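From: Tiina Mäkelä
To: grolport-textiles
Subject: Re: [grolport-textiles] Bleed on striped rib trim, cold wash

Joonas Mäkelä wrote:
> Second batch through the Trirkine at the community laundry and I am
> still getting colour in the white parts. Cold cycle, normal
> detergent, full load. Is it the water? Kinnunen told me to put
> vinegar in the rinse to set the dye. Has anyone had that work?

Joonas,

Vinegar will not set a reactive dye on cotton. The bond forms under alkaline conditions at the dyehouse, and whatever is still loose in the fibre afterwards is unfixed dye that has to be washed out. Acid in the rinse neutralizes leftover alkali and does nothing else for you. It does have a place with acid dyes on wool and nylon, where I suspect the advice started.

Cold water is the likelier cause. Hydrolyzed dye comes off slowly at 20 degrees and then sits in the bath long enough to settle on the nearest white. A hotter first wash in plenty of water, with the garment on its own, clears more in one pass than several cold ones. Check the care label first – some prints will not tolerate the heat. 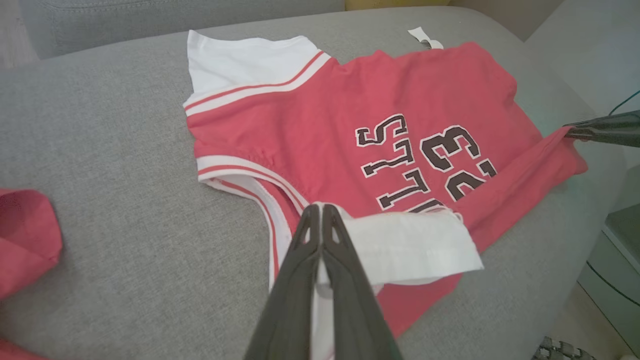

Load size matters as much as temperature. The Trirkine takes 9 kg on the dial, but for anything with contrast trim I would stop at half that. On a shirt where white rib with red stripes is sewn straight against a pink body, the white has colour on both sides of it and no distance to protect it, so dilution is the only real defence. Do not let it sit in the drum after the spin, and dry it flat with the layers separated.

For existing stains, rewash before anything has been through the dryer. Oxygen bleach in warm water, six hours, then rinse until the water runs clear. Colour catcher sheets pick up dye in solution and will not lift what has already moved into the rib.

I doubt the water is at fault. Grolport supply is soft, and the hardness problems in the archive were all from the Uteditz end. If you want to rule it out, add a sequestrant to one load and leave the rest of the routine alone.

Which detergent are you using, and does it contain a dye transfer inhibitor? Look for PVP or PVP/VI in the ingredients.

Tiina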